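How I set the table for a weeknight supper (and keep the small stuff sorted)

Posted 2 Dec 2021 by Innes Gourlay
Shares 2188 | Comments 4

I rewrote this one after Gregor Menzies told me my old version had him hunting for a tray halfway through, so let's get the gear out first. You want a tray, a woven mat, a couple of bowls in colours you like and whatever metal bits you hang your utensils or keys from.

Start with the tray, long side running away from you, and lay the mat over it. Mine never sits square and I've stopped fussing! A bit of overhang is fine as long as nothing tips.
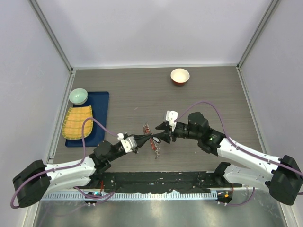
Bowls go on last. I keep one for soup at the back where I won't catch it with my elbow, and the other near the tray for nuts or olives (back in October it was all mandarins, peel everywhere). Give the mat a good shake over the sink first, then a wipe with a damp cloth, and let it dry flat.

Now the fiddly bit, split rings. If you've got a metal plate with holes along the edge, lay it flat before you touch anything. Find a loose end of the chain, work back towards the plate one ring at a time, and don't tug. I use a fingernail to open a stiff ring, or a butter knife if I've just cut my nails.

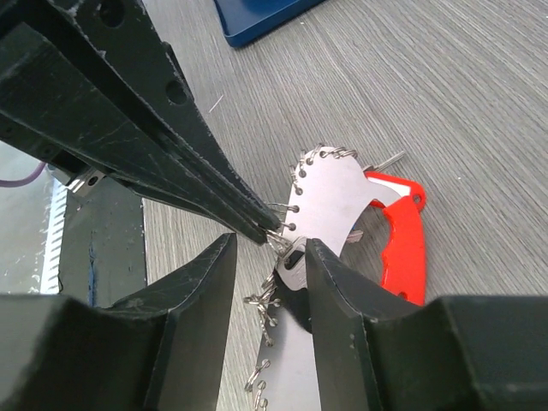

Steel plate with split rings along its edge, tangled chain at the side.

Once the rings hang free, put the plate away on its own, well clear of the bowls. Glaze chips easily and I've got a sad one from Flultville to prove it.

Related
Getting turmeric out of a woven mat
My Clevska soup, the lazy way
Small bowls and where I store them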